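Folding the Black Jacket
Gallery, Flekdale spare room, Sep 24, 2021

Every packing guide claims a nylon jacket folds down to nothing. I have my doubts. The shiny kind slides, puffs back up and keeps every crease you give it.

The Malhotra method says to lay it on the bed, hood at the top, and bring the bottom edge up first. Fine, if the bed is flat. A quilted spread isn't.

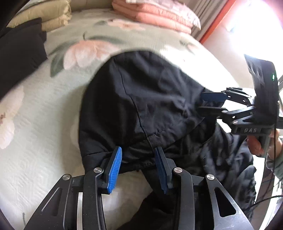
Then there's the rolling crowd. Sevon's packing page promises a jacket like this rolled up in 40 seconds. I gave it a fair try in April and got a lump with a hood on it. I'd still rather use a hanger.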